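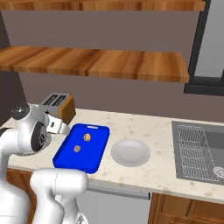
Comment enlever une auréole blanche sur un plan de travail en granit clair ?

On commence par identifier la tache : si c'est du calcaire, un grattage à plat avec une lame plastique puis un savon neutre suffisent souvent ; si la surface est devenue mate au toucher, c'est la pierre ou son traitement qui est attaqué et il faut repolir.

Forum > Cuisine et salle de bains > Plans de travail > Entretien pierre

Nous utilisons des cookies pour mesurer l'audience du forum. Accepter – Refuser – Paramétrer

marjo_du_lac
Bonsoir à tous. J'ai un plan en granit crème moucheté, posé il y a 11 ans par un marbrier qui a fermé depuis. Autour du robinet j'ai une auréole blanchâtre qui s'élargit. J'ai essayé l'éponge avec du liquide vaisselle, puis la pierre d'argile, aucun résultat. Ma belle-sœur me dit vinaigre blanc. J'hésite. Le reste du plan est en bon état, à part un éclat près de l'évier que j'ai appris à ne plus voir.

Tibo38
Vinaigre blanc dilué, 2 minutes, on rince. Je fais ça depuis que j'ai ma cuisine et je n'ai jamais eu de souci. Le granit n'est pas du marbre, il ne craint pas l'acide comme ça.

pierre_seche
Pas d'accord avec Tibo38. Le granit lui-même supporte, mais beaucoup de pierres vendues comme granit n'en sont pas, et certaines contiennent de la calcite. En plus le vinaigre attaque l'hydrofuge. Au début on ne voit rien, puis un jour l'huile rentre et la tache reste. Avant toute chose, fais le test de la goutte d'eau : tu en poses une sur une zone propre et sèche, tu attends un quart d'heure, tu essuies. Si la pierre a foncé dessous, le traitement est parti.

marjo_du_lac
Test fait ce matin à deux endroits. Près de la plaque, rien. Près du robinet, une trace sombre qui a mis presque une heure à s'en aller.

pierre_seche
Donc il faut retraiter au moins cette zone. Mais pas avant d'avoir enlevé le calcaire, sinon tu l'enfermes dessous.

Eluned Maddocks
Bonjour, j'ai eu le même problème en location. J'ai pris le nettoyant pierre de chez Clirnov, le flacon sans acide. Il faut laisser poser sous un chiffon humide et recommencer le lendemain. Au deuxième passage l'auréole avait bien diminué, sans disparaître complètement. Pour l'hydrofuge, j'ai mis du Skalto, environ 30 euros le bidon, et il m'en reste encore plus de la moitié.

Tibo38
30 euros pour un produit qu'on passe une fois, alors que le vinaigre en coûte un. Chacun fait ce qu'il veut.

Eluned Maddocks
Ce n'est pas le même usage. Le Skalto ne nettoie pas, il protège.

gaelle.b
Je me permets, parce que j'ai fait l'erreur : vinaigre chaud sur un plan clair, un vendredi soir avant d'avoir du monde. J'ai maintenant un rond mat de la taille d'une assiette. Le marbrier m'a dit que la pierre contenait du calcaire et que seul un repolissage rattraperait le coup. Le devis m'a calmée, le rond est toujours là.

Tibo38
Chaud et pur, forcément. J'avais écrit dilué.

pierre_seche
Dilué, c'est plus lent, mais sur une pierre sensible le résultat finit par être le même. Si marjo tient à essayer, qu'elle le fasse sur une chute ou sous le bord, à un endroit caché.

marjo_du_lac
J'ai une chute au garage, je vais essayer dessus. Et pour le joint du robinet ? Il est noir par endroits, je me demande si l'eau ne passe pas dessous.

pierre_seche
Regarde ça en premier. Si l'eau stagne sous l'embase, l'auréole reviendra quoi que tu mettes. Démonte, nettoie, laisse sécher une bonne journée et refais le joint avec un silicone neutre spécial pierre. Surtout pas un silicone acétique, il peut tacher les bords.

gaelle.b
J'ai pris celui de Fjeld pour mon évier, couleur ivoire. Il n'a pas bougé ni jauni. Lisser avec un doigt mouillé et enlever le ruban tout de suite.

marjo_du_lac
Robinet démonté. C'était bien mouillé dessous et il y avait une croûte de calcaire tout autour du trou. La lame plastique a enlevé le plus gros. Je laisse sécher jusqu'à demain soir, puis joint, puis hydrofuge. Pour la chute, le vinaigre dilué a laissé une légère trace mate, donc ce sera sans.

Tibo38
Bon, sur ta pierre à toi je m'incline. Sur la mienne je continue.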